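Swap rack news, and a word about hangers

Jun 7, 2020

I had 8 bags of clothes in my hallway by the end of April. Eight! Half of them were mine, if I'm telling the truth, and the rest came from neighbors on the Tretisthorpe side who heard I was sorting things for the summer swap and started leaving bags on the porch. I didn't mind. It gave me something to do in the evenings besides bake.

So I've been thinking a lot about closets lately, and I want to pass along what has worked for me, in case you're staring at your own pile right now.

First thing, pull everything out of one section only. I made the mistake of emptying the whole closet onto the bed and then had to sleep in the spare room for two nights. Do the shirts, stop, have lunch. Coats can wait until you're in the mood for coats.

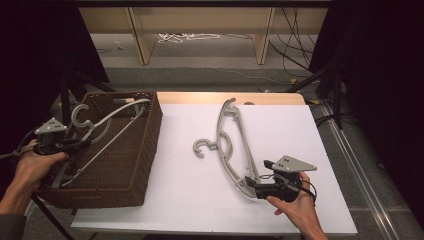 My rule for keeping something used to be whether I'd worn it in the past year, but that's a silly rule this spring, when I've worn the same three pairs of soft pants since March. Now I ask if I'd be pleased to see it come out of the dryer. You'd be surprised how many blouses fail that one. I had a green one from a shop in Pornavel that I paid too much for and have felt guilty about ever since - out it went, and I felt lighter all day.

Mending gets its own pile, and the pile gets a deadline. Mine was two weeks. I sewed on buttons while listening to the radio, fixed one hem badly and another one pretty well, and let the rest go as rags. Old T-shirts make the best rags, by the way, much nicer than anything you can buy. Cut off the seams first or they'll leave streaks on your windows.

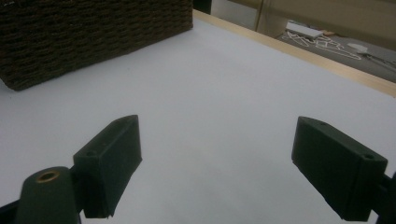

Folding is where I always lose steam. I've tried the little upright bundles that everybody was doing, and they look wonderful until I take one out and the whole row slumps over like tired schoolkids. What helped me most was simply a better place to do it. A smooth white tabletop is ideal, if you have one, because you'll spot a loose thread or a dark button right away, and sweaters don't snag while you're turning them. I used to fold on the bed and everything came out crooked.

About the swap itself: we're doing it as a porch pickup this time, so please put your sizes in your message and I'll bag things up for you. Kids' clothes are going fast. We have almost 400 pieces altogether, and I'd love to see the wool coats find homes before it gets too hot to think about them. And if you have spare hangers, please send them along with your bag! We never have enough, and I'm not picky about color.

Anything left over goes to the thrift room at Dusent once they open their doors again.

3 comments
2 shares

Recent items
Porch tomatoes for people with no yard
The bread that finally rose
Getting wax out of a tablecloth
Zou Street book box is full again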